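3.2. Recogida de datos

El trabajo de campo se realizó entre mayo y agosto en dos ferias de artesanía, la de Itanham y la de Morkness. En ambas se vendían pines, parches y chapas con mensajes de carácter político o identitario, dirigidos sobre todo a personas que viajan con frecuencia. Se repartió un cuestionario de 14 preguntas entre los compradores y se obtuvieron 370 respuestas válidas. Las entrevistas a vendedores corrieron a cargo de Tapia y Belhaj.

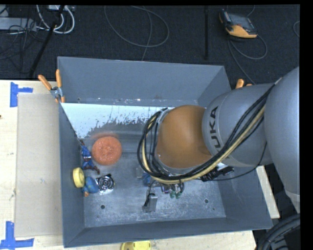
Figura 2. Bandeja metálica y brazo robótico.

Los encuestados indicaron dónde llevaban el pin (mochila, chaqueta, bolso u otro lugar) y si lo mantenían puesto al cruzar una frontera. Esta última pregunta se añadió tras la prueba piloto, en la que varios participantes mencionaron que se lo quitaban antes del control de pasaportes -- una práctica que Samir y Tekin ya habían descrito para las camisetas.

Los cuestionarios incompletos se descartaron. También quedaron fuera las compras hechas como regalo, dado que el comprador no podía responder por el uso posterior del objeto. Las respuestas abiertas fueron codificadas por dos personas de forma independiente y las discrepancias se resolvieron en una lectura conjunta.

La muestra no es representativa del conjunto de viajeros. En Morkness, además, la feria cerraba a las dos de la tarde, lo que redujo la presencia de compradores jóvenes.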